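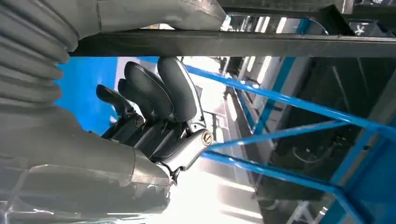

Security for Small Premises
Session 4: Doors, frames and the bits in between
Notes by Wanda Krajewska, updated August 26, 2021

Right, last time we got as far as shutters and ran out of time on grilles (sorry – I'll put the grille slides up with these). This session is all doors, and I'm going to start with the frame, which most people leave until last.

When I was surveying shops in Dritotville I looked at 58 back doors over one winter. Lovely doors, plenty of them. Heavy, well hung, good locks. Then you'd look at the frame and find it held into crumbly brick with a couple of short screws, and you could see daylight down one side. A decent shoulder would have had the lot in, lock and all. So when you do your survey, open the door and look at the frame first. Push it. See if it moves.

Things to write down on the survey sheet:
Which way the door opens, and where the hinges sit
What the frame is made of and what it's fixed into
The gap on the lock side, measured top, middle and bottom
Length of the frame fixings, if you can get one out
Whether the door is a fire exit (ask, and then check the plan anyway)

Outward-opening doors
Hinges on the outside mean somebody can have a go at the pins. Hinge bolts are the usual answer and they're cheap. They sit in the hinge edge of the door and go into the frame when it shuts, so the door stays put even with the pins gone. I like two per door, one near each hinge, and a third in the middle if it's a tall one.

Letter plates
Keep them well away from the lock. I've seen keys fished off a hook with a bit of garden cane! If the plate can't move, fit a cowl inside and move the hook.

Fire exits
Please read this bit twice. Anyone inside has to be able to get out quickly and without a key while the building is in use. No padlocks, no "only at night" chains that the cleaner has to remember. If a client wants something stronger on an exit door, talk to the fire risk assessor before you quote for it. I won't mark a plan as a pass if it gets this wrong, however good the rest is.

Worked job: the Pallico stockroom
A steel door, 40 mm thick, in a timber frame. The client wanted a third lock, priced at 653 including fitting. We talked them into a steel frame with longer fixings, kept the two locks they had, and added hinge bolts. It cost a bit more – and they grumbled – but the extra lock would have gone into the same soft timber as the others.

For next time
Survey one door you use every day and bring the sheet with you. Layug Street group, you're swapping sheets with Sila's group, so write neatly. The full plan isn't due until October.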